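Notes from the Back Bench
by Raquel Coelho

I've been at Rillier for 19 months now, and for most of that time my job was putting things away. Customers send back kitchen sets and play sets, we open the box, we sort what's inside, we decide what can be sold again. So when Afonso Lobo asked me to write up how the arm is changing our days, I said sure, as long as I could be blunt about it.

First thing, I still touch plenty of stuff. The arm gets practice tables that we lay out for it, and a big part of my shift is now setting those up, watching, and writing down what went wrong. I used to finish a day with sore wrists. These days it's more my eyes (and my patience!).

The part that surprised me most is how much of the work is about the fingers. Davoud Najafi taught me to check them before every run: are they opening evenly, are the screws snug, is there any grime on the tips. I'd never held a hex key in my life before this and now I keep one in my apron. 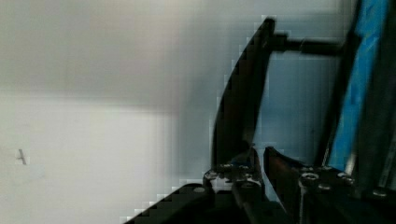 Davoud also got me into the habit of leaving notes for the next shift, which we never did when it was all hand sorting. You just went home. Now there's a log with 1579 entries in it, and Tsehay Mekonnen reads every single one, so please keep writing them even when the note is only "same as yesterday."

The layouts are my favorite bit. We mix kitchen things with toys on purpose, so there might be a toy basketball near a bowl, a spatula hanging out of its holder over the side of the table, and a plush toy lying across a plate. A person looks at that and knows what belongs together. The arm has to be shown, over and over, and I've gotten pretty good at making a mess that teaches it something — my kids think this is the best job in the world.

What I do miss is the talking. Four of us used to stand around one bench and gossip all morning. With the arm running, we're more spread out, and I told Afonso that. He's moved our breaks so they line up again, and it helps a lot. Pay for setup work was the other thing people kept asking me about. It's the same rate as sorting for now, and Tomás Carvalho is taking that up with the office before December. I think it should be higher, and I've said so to both of them. 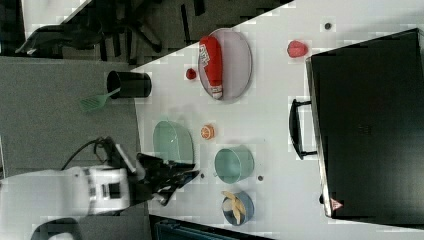 Want to learn setup?

There's room for two more people on the early shift. You'll do 64 hours alongside Davoud or me, paid, and no computer background is needed. Put your name on the sheet by the break room door by 8/31/23, or just come find me at the back bench.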